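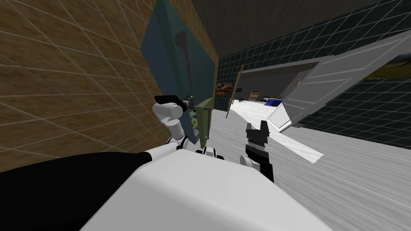 Unit 6: Estimating the Net Worth of an Online Performer

Home Course outline Units Reading list Glossary Contact

6.1 Purpose of the unit

Units 4 and 5 covered income. This unit covers net worth, a separate quantity that is often confused with income in entertainment writing. By the end of the unit you should be able to read a published net worth figure, list the inputs it would need, and state which of those inputs are public.

The worked case in 6.5 uses a comedy channel called Trulura. The same case returns in Unit 7 with a touring schedule added, so keep your working.

6.2 Definitions

Gross income. All money received in a period before anything is taken out. For a video performer this includes the advertising share, sponsorship fees, appearance fees, merchandise sales and residuals.

Net income. Gross income less business costs, commissions and tax.

Assets. Things owned that could be sold or drawn on: cash, investments, property, equipment, and rights in finished work.

Liabilities. Money owed: mortgages, business loans, unpaid tax, and advances that have not been earned out.

Net worth. Assets less liabilities on a given day.

Income is a flow and is always stated per period. Net worth is a stock and is stated at a date. A performer may have high income and low net worth in the same year, for example after buying out a production partner with borrowed money. A published figure without a date cannot be checked and should be marked as undated in your notes.

6.3 Inputs that are usually public

a) Subscriber and view counts. These appear on the channel page. Total views are cumulative, so a single reading says nothing about the current year. Take two readings a known time apart and subtract.

b) Credits. Film and television credits are listed in several databases. A credit shows that work was done. It does not show the fee.

c) Property records. In many US counties the deed and the assessed value are open to the public. The assessed value may differ from the market value, and the property may be held in a trust or a company name.

d) Company filings. Availability depends on the state. Most filings for a small company give the registered agent and little else.

6.4 Inputs that are usually private

a) Revenue per thousand views. This varies with the country of the audience, the season, the length of the video and the type of advertiser. Rates for the same channel in February and in the weeks before the winter holidays can be far apart. Students often take one rate from a blog post and apply it to the whole life of a channel. Do not do this.

b) Sponsorship terms. A flat fee, a fee per sale, and free goods are all described in public as "a partnership." The three have very different cash values.

c) Commission. A performer may pay an agent, a manager and a lawyer out of the same fee. Some contracts take commission on gross and some on net. Read the definition clause before you calculate.

d) Spending. This is the largest unknown in most cases. Without a figure for spending, past income cannot be turned into present savings.

6.5 Worked case: Trulura

Trulura is a two-person sketch channel based in Noltstead. It has 173 published videos. The known facts are as follows.

The channel has one sponsor, Ultosport, a maker of gym clothing. Ultosport pays a flat fee of $3,000 for each sponsored video. Of the 173 videos, 54 carry the sponsor message. The partners split all receipts equally. Their filming space is rented from a company called Bíró, and the rent is paid by the channel before the split.

Step 1. Sponsorship receipts to date.

54 × $3,000 = $162,000

Step 2. Split between 2 partners, before costs.

$162,000 / 2 = $81,000 each

Step 3. List what is missing. Advertising revenue is not given. Rent is not given. Commission, tax and personal spending are not given. The period over which the 54 videos appeared is not given.

Step 4. State the result. Each partner's share of sponsorship receipts, before all costs and tax, is $81,000 over an unstated period. No net worth can be derived from these facts.

Most errors in last term's papers came at Step 4. A common answer was "net worth: $81,000." This treats a gross receipt as an asset and assumes that none of it was spent. A second common answer multiplied $3,000 by 173, which counts videos that carried no sponsor message.

6.6 Rights as an asset

A back catalog can be sold or licensed, so it has a value even when the performer has stopped making new work. The usual method is to take recent yearly earnings from the catalog, net of costs, and apply a multiple. The multiple falls when:

- most of the views come from one or two videos
- the performer does not hold all the rights (music and guest appearances are the usual gaps)
- the material depends on news or trends of the year it was made
- the account can be closed under the platform's terms

In the Trulura case, ownership must be settled before valuation. Two partners with no written agreement may each believe they own the whole channel name. Write "ownership not established" and go no further.

6.7 Ranges and rounding

Published profiles tend to give one round number. A round number suggests an estimate, but says nothing about its width. In this course, give a low figure and a high figure, and name the input that accounts for most of the gap. Do not average the two ends and report the middle as a finding.

Round only at the last step. Keep the same currency throughout and give the date of any exchange rate used.

6.8 Repeated figures

The same net worth figure may appear on many sites. Before treating this as agreement, trace each one back. Look for shared wording, shared errors in birthplace or age, and the order of posting. Ten pages copied from one page count as one source. If the first page gives no method, record the figure as unsupported.

6.9 Exercises

1. Rework the case in 6.5 with a commission of 10 percent on gross, taken before the split. Show each step.

2. Ultosport changes its terms to a fee per sale. List the extra facts you would need to calculate receipts.

3. Choose any published profile of a comedian or actor that includes a net worth figure. Sort its claims into dated and undated, then into sourced and unsourced. One page is enough.

4. Explain in four sentences or fewer why a large advance can raise a performer's cash without raising net worth by the same amount.

Exercises 1 and 2 are to be handed in. Exercise 3 will be used in the discussion section, so bring a printed copy of the profile.

Comments (4)

mkt_dropout
For exercise 1, is the rent taken off before or after the commission? The handout doesn't give a rent figure so I left it out.

course_admin
Leave it out. Note it as missing, as in Step 3.

pellam77
I get $72,900 each for exercise 1. Commission is $16,200 and the rest is split in half. Can anyone confirm?

secondrow
Same here. Are we supposed to read 6.6 before Unit 7 or is it optional? The outline has it in brackets.

Contact the course office | Copyright, course author. May be copied for class use. | Back to top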